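Jollard pilot fund: progress report on the Breston strand
To: Josefien Van den Broek
From: Ward Vanhove
Friday, April 17, 2026

You asked for a plain account of the open day and whether I think we should release the second payment. The short answer is that I'd hold it for now. The longer answer follows, and I've tried to be fair to people who were good hosts.

Ilse Verbruggen and I went to Breston together. We had asked to see ordinary work on a working day, and what we got was partly that and partly a showcase, with a talk at the start, a walk round the upper floor and then a long stretch at the tables. Qiuyue Guo leads the work there and did most of the explaining. Ariel Sebastian handled the money questions, or said they would be answered in writing. I have had two of those answers so far.

What the grant is for

To remind you, we agreed in December to pay for the collection of hand-held gripper recordings of household tasks. A person sits at a table with a gripper in each hand and does a small job, and the recordings are used to teach a robot arm to do the same job later. The second half of that sentence is the part we care about. Penry, the care home group we fund alongside this, wants something that can clear a table or set one. They don't mind how it learns.

What we saw

The collection side is real and it runs. People knew what they were doing, and nobody seemed to have been rehearsed for our benefit. Whoever was at the table could stop, talk to us and pick up where they had left off. I had expected more fuss over the set-up.
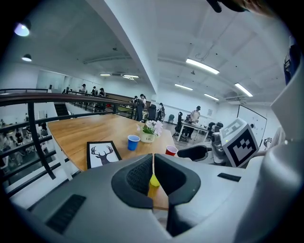

Qiuyue was open about how slow it is. The team has logged 715 recordings against this grant. I asked how many of those had been checked by a second person, and the answer was 66. The rest are waiting. She said the checking will speed up once the software from Pollska is in place, and that may well be so, but the same thing was written in the last report and the software is still not in place. I would like us to stop accepting it as an explanation.

I also asked what makes a recording a bad one. I got three different replies from three people, all sensible. One said a dropped object, one said the markers being hidden for too long, and one said anything where the person hesitated. If there is a written rule, nobody could put a hand on it that afternoon. Ilse, who has run this sort of checking before in a warehouse, thought this was the most worrying thing we heard all day. I'm inclined to agree with her. A pile of recordings sorted by three different rules is worth a good deal less than the number suggests.

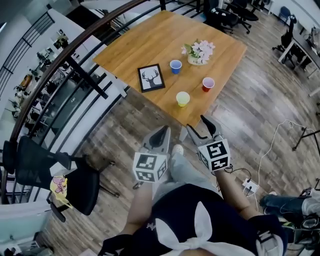 The talk made a lot of the phrase "real homes". I asked when the team had last recorded in one. They haven't yet. Two visits to private houses were planned for the winter and both were put off, one over insurance and the other because the householder changed her mind. I don't hold that against anyone, but the phrase should come out of the slides until it is true, and it should certainly come out of the leaflet that has our name on the back.

On the robot arm itself I have little to report. We were shown a short film of an arm moving a cup from one side of a table to the other. It did this well. We didn't see it live, and when I asked if we could, I was told the arm was being serviced. Ilse asked how many tries the film had taken. Ariel said he would find out. That is one of the answers still to come.
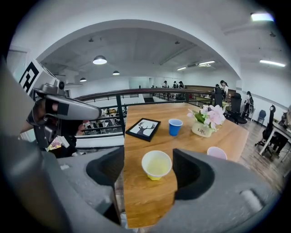

Penry's needs are a fair test of all this, and I kept coming back to them on the train home. Their dining rooms have heavy crockery, wet cloths, spectacles, half-eaten toast and residents who reach across for things. I raised this with Qiuyue and she took the point at once. The nearest thing on the day was the cup with yellowish liquid in it, standing on the table along with a couple of other cups, a picture of a deer and a planter of artificial flowers with "Life" printed on it. A cup with something in it is at least a step towards a breakfast table, and I'd like to know how many of the recordings include liquid. A tidy table with light cups is a reasonable place to begin. My worry is that the plan we signed has them well past the beginning by now.

Money

Spending is close to plan. Staff time is a little over, equipment a little under, and travel has hardly been touched because of the house visits that didn't happen. Ariel would like to move the travel money into staff time. I said I'd pass that on, and I'd advise against it until new dates for the houses are agreed.

What I'd ask for before we pay

A written rule for accepting or rejecting a recording, one page at most, and the unchecked recordings gone through against it.

A live showing of the arm, on a task we choose that morning, with the failures counted as well as the successes.

Firm dates for both houses.

A straight statement on the Pollska software: when it arrives, and what happens to the checking if it doesn't.

None of this should take them long, and Qiuyue didn't object to any of it when I ran through it by the door. Ariel was less keen on the live showing. Ilse has offered to go back for that one with somebody from Penry, and I think she should. She can send you her own notes on the checking if you want them, as they go into more detail than mine.

Ward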